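Briltitska G2 two-finger gripper kit
Sold by Testier. Page updated Jan 11, 2019

Parallel gripper for bench work, light packing, pick and place trials. Comes as the hand-held version or with the arm flange, same jaws on both. Pads are sold separate, see below.

Price: $294 per gripper, hand-held. Flange version is quoted, ask us. Orders of 14 or more ship freight, so put that in your budget early.

What to plan for:
Pads. They wear. Budget $40 a set and keep a spare set on the shelf. Frayed edges are ok for a while, swap when the grip starts slipping.
Bushings. Check for play when you change pads. Kit is $60, does both sides.
Cables. Not included! Tell us the run length from bench to controller.
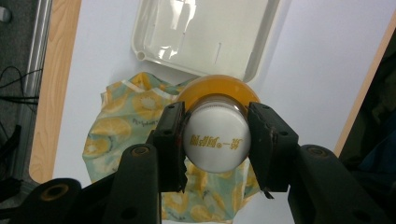
Screw-cap bottles are what most buyers ask about first. Send us yours before you order, full and empty, plus anything else you need to pick up. We test on the Dreseck bench and send back notes with a pad recomendation. No charge for the first batch.

Lead time is 14 days from payment, pads and bushings ship sooner. January orders are running behind, sorry, parts are late from Fernandes.

Returns: unused only, in the orignal box. Worn pads no.

Need a quote for purchasing? Use the form, put quantity and ship-to zip. Tax exempt buyers attach the certificate or we have to bill tax.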